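4.2 What the clothing and linen drives delivered

The claim that student collection drives teach civic responsibility while also meeting material need is repeated so often in the service-learning literature that it is rarely tested on its second half. We had records from the Lidden business college for five drives, and from the Rutedbridge campus for the January drive only. Both sets were kept by students, and both were kept for the purpose of reporting success. We treat them with caution.

At Lidden the unit of reporting is the "item." A winter coat is an item. So is a single pillowcase, and so, in at least one of the ledgers, is a travel-size bar of soap. The college newsletter gave a total of 327 items for the January drive and described the result as a record. It may well have been one, but the earlier ledgers counted socks by the pair and the January ledger counted them singly, so the comparison means very little. When we recounted socks as pairs, the rise over the previous drive shrank to a level we would not care to defend in either direction.

A second difficulty is that collection and delivery are treated as the same event. The forms used on both campuses record what came in at the door. Neither has a column for what went out, to whom, or when. The receiving organization at Lidden, the Endetti shelter, keeps its own intake sheet, and we were allowed to compare the two for the January drive. The shelter logged 200 pieces, again counting socks singly. The gap need not point to anything improper. Goods are sorted before delivery, and worn or stained things are set aside. But the college's published figure is the larger one, and it is the figure that appears in the students' course portfolios as evidence of impact.

Sorting itself received almost no attention in the teaching plans. Clothing was divided by size where labels survived. Linen was harder, as sheets, throws, table covers and lengths of plain fabric tend to arrive folded together, and a folded cloth says little about its length or its use. The coding guide we drew up for household textiles asks the coder to open every piece fully before assigning a category (Figure 3). Student sorters at Lidden had no such rule and wrote "bedding" for nearly everything that was not a garment.

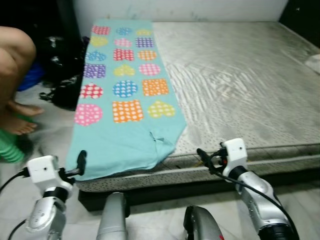
Figure 3. Patterned cloth laid flat on a bare mattress.

Georgiou, commenting on an earlier draft of this section, objected that we were holding a student charity drive to the standard of a warehouse audit. The point of the exercise, in this view, is that a young person gives up a Saturday and meets people outside the usual circle, and whether the pillowcases are counted correctly is beside the matter. Georgiou added that a shelter with too few blankets is unlikely to complain that they were entered on the wrong line.

We accept part of this. Counting errors do no direct harm to a person who receives a blanket. Our objection is to the use made of the counts. Both campuses cite them when asking for course credit to be attached to the drives, and the Lidden proposal speaks of "measurable community benefit." If the benefit is said to be measurable, it is fair to ask how it was measured. If the value lies in what the students take from the day, then the evidence should come from the students, and here too the material is thin. The reflection essays from Lidden run to a page each and follow a prompt that asks writers to "describe how the drive changed your outlook." A prompt of that kind assumes its answer. Of the 30 essays we read, none reported that the writer's outlook had stayed the same.

The Rutedbridge essays, written without a prompt, are shorter and more mixed. Several complain about transport. One asks why the drive collected toothbrushes when the receiving center had asked for bus passes. We found this the most useful document in either file, and it led us to check whether recipients had been consulted before the collection lists were drawn up. At Rutedbridge a list had been sent over by the center and then partly ignored. At Lidden we found no sign that one had been requested.

None of this shows that the drives are a poor use of student time. It does mean that the records cannot carry the weight placed on them. A department that wants to claim an effect on need would have to fix its unit of counting before the drive begins, log goods at delivery as well as at collection, and ask the receiving organization some weeks later what was used and what was passed on or thrown out. We could not do the last of these. The Endetti intake sheet stops at the storeroom, and what happened to the January goods after that point is outside our data.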